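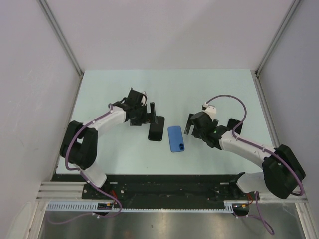 Home Reviews Workshop Visits Archive Contact

Vernus two-arm table cell, seen at the open day in Prirnitz

I went to Prirnitz in December because I am looking for a small robot cell for our repair business. We take in used phones and tablets, we check them, we clean them, and we sell them again or send them for parts. The most boring part of this work is the turning and moving: from the box to the table, face up, face down, to the tester, back to the box. Vernus had written to me that their table cell can do some of it. So I took the train and looked for myself.

The open day was in the old Steiner building behind the station. It was well organized, with coffee and a coat rack, but with very few signs. I walked up to the second floor first, and it was the wrong floor. Registration was free. There were three rooms and I will write only about the one with the table cell, because in the other two I stayed only a short time.

What you get

The cell is a box with white walls and a light tabletop, a kind of pale mint color. Two arms, white links with black joints and black grippers, are mounted at the front on one long black rail and reach inward over the table. I liked that they share the same rail. Vinzenz Nägeli, who led the demonstration, told us that the two bases are aligned in the factory and that the customer should not loosen them. The corner posts are aluminum.

The walls are plain and smooth. For my use this is a good thing, as dust from old phones goes everywhere and I want to be able to wipe it away. The steel floor below the rack had smudges on it, so I would plan to wipe that too.

The demonstration

The task was a smartphone, a blue one, with its back up and the two camera lenses showing. The arms came in from the left and from the right, and the phone lay between the grippers. Then the left one held still with its finger on the table, the right one closed in from the other side, and together they lifted the phone, turned it over and put it down again. After this they pushed it straight.

I watched the task perhaps longer than was polite. Most of the time it went well. Two times the phone slipped at the moment of lifting and the arms put it down and started again, without help. One time Mr. Nägeli had to stop the program and move the phone by hand. He did this calmly and he told us the reason, which was that the phone lay too close to one finger and the other one could not get under the edge. I trust a seller more when he shows me this.

The speed is slow. A trained person turns a phone in one second and does not think about it. The cell needs much longer, and Mr. Nägeli did not want to give a number for a full shift. He said that a customer has let it run for up to 500 turns without a stop. I could not check this.

The noise is low. I could talk with my neighbor in a normal voice.

What I liked

The grip is gentle. I held the demonstration phone after the session and found no new marks on the glass, although of course I did not know it before.

It is easy to see into the cell. I always understood what the arms were going to do next. On the right gripper there is a small green light, and from where I stood I could see it well. I would like to have a bigger one on top of the box, visible from across the room.

Teaching a new movement was shown also. One visitor was allowed to try it with a tablet cover from Casasix, and after some minutes she had a movement that more or less worked.

What I liked less

The cables. They are purple, so at least you find them, but they run in loops outside of the arms, and the one on the right goes in a high arc over the gripper. At the bottom they hang down and lie on the metal floor. There is a cable rack along the front with many slots, and I asked why the cables are not in it. The answer was that the arms need the free length. I accept this, but in our shop somebody will catch a cable with a sleeve in the first week. Near the left base is also a small circuit board fixed on the rack, and I would want a cover over it.

The paper manual has 151 pages and it is a translation that I had trouble with, and I am used to translations. The chapter on maintenance is good. The chapter on installation mentions parts by numbers which are not in the drawings.

Price of spare parts: a pair of finger pads costs 69 euros, and the extended service is 679 euros for a year. The price for the whole cell they give only in a written offer, and I am still waiting for mine.

Would I buy it?

For a school or for a development department, I think yes. For a shop like ours, not yet. I would need it to be faster, and I would need the cables put away. I have asked if they can lend us one cell for a trial with our own phones, also the cracked ones, as a cracked back is a different thing to grip. Mr. Nägeli wrote down my address and said that he will call.

Written on 5th January. If the trial happens, I will add the results on this page.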